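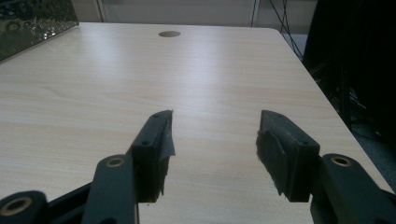 Ticket: Right gripper slow to close, then slipping on smooth items
Opened by: Jae-in Seo
Assigned to: Yaroslav Koval
Status: Open, waiting on parts
Area: Station 5

Original report

Hi Yaroslav, and sorry in advance for the length of this one, I know you prefer the short kind. I've been going back and forth on whether it's one problem or two, and I finally decided I'd better write it all down and let you sort it out.

The right-hand gripper has started lagging behind the lever. I squeeze, I feel the lever move the way it always does, and then the fingers come in a beat later. Most of the time it's small enough that you could miss it. When I'm working with the bottles, though, I can really feel it, and on the playback in Broltivent the opening value sits flat for a moment and then jumps. I've attached the log from this morning's session. The spot to look at is a little past the halfway mark, where you'll see the jump very plainly.

The second thing is slipping. The smooth plastic bottles rotate in the fingers when I lift them, and twice now one has dropped straight out onto the table. No harm done, the caps were on tight, but I stopped after the second drop and switched over to the boxes for the rest of the morning, which went fine.

Thank you for looking, and for the coffee the other day, which I never properly thanked you for.
Jae-in

Reply from Yaroslav Koval, 11:20 a.m.

Please never apologize for a long report! I'd much sooner read all this than "gripper bad," which is what I got from a certain person last September (hello, Yevhen).

I think you have two problems that showed up at the same time. Let's take the pads first because they're easy to see. The gray lining on the fingers is ragged along the edges, with little fibers sticking out, and on one side a flap has come away and hangs down the inside. With that stuff bunching up in the middle you aren't getting a flat grip on anything round. Boxes are forgiving about it. Bottles aren't.

For the lag I'd like you to try a few things before I take anything apart, if you have the time:

1. Disconnect the gripper and work the lever slowly by hand. Tell me if there's a gritty spot.
2. Wiggle each finger side to side at the tip. A tiny bit of play is normal. If it clicks, stop there and let me know.
3. Reconnect it, restart the Broltivent session, and run the open and close check. Write down the closing number.
4. Repeat the check with the cable held still against your forearm, so it can't tug. 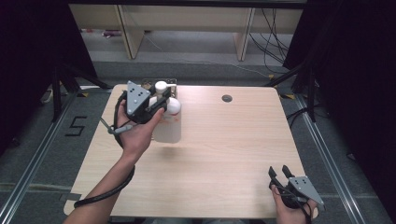
When you get to the bottle part, go easy. Close around the neck and shoulder first and see whether you can turn it with your free fingers before you lift at all. Keep it low over the table and away from the edge. Also, please don't pull off the hanging flap, tempting as it is. I want to see how the adhesive let go.

Update from Jae-in Seo, 1:45 p.m.

All four done, with a break for lunch in the middle. No gritty spot that I could find, and I went over it many times. The fingers have some play in them, but no click. The closing check came out at 70 when it ought to be well into the nineties, and then with the cable held still it went up to where it belongs. I let go of the cable and it fell again. So I'm fairly sure it's the cable, or wherever the cable goes in, and I feel a little silly for having blamed the lever.

The bottle still turned in the right gripper with hardly any push. I didn't lift it.

Update from Yaroslav Koval, 2:30 p.m.

Don't feel silly, I'd have blamed the lever too. That's a very clear result and it saves me an afternoon with a screwdriver.

I'd like to replace the cable and put fresh pads on both fingers, so they wear evenly. Zoia Onyshchenko says we're out of the gray pad material and has put in an order with Gernico. She also found a spare cable in the Ahonen drawer, but the connector looks a bit bent to me and I'd prefer to wait for a new one.

Until then, please keep the right gripper to boxes and soft items, and mark this morning's bottle takes as suspect so they don't go into the Fulteo set by accident. If the lag comes back even with the cable held still, stop and call me, don't work around it.

Note from Zoia Onyshchenko, 4:10 p.m.

Pads and cable both confirmed. I've asked for an extra roll of the pad material while we're at it. Bottle takes are marked.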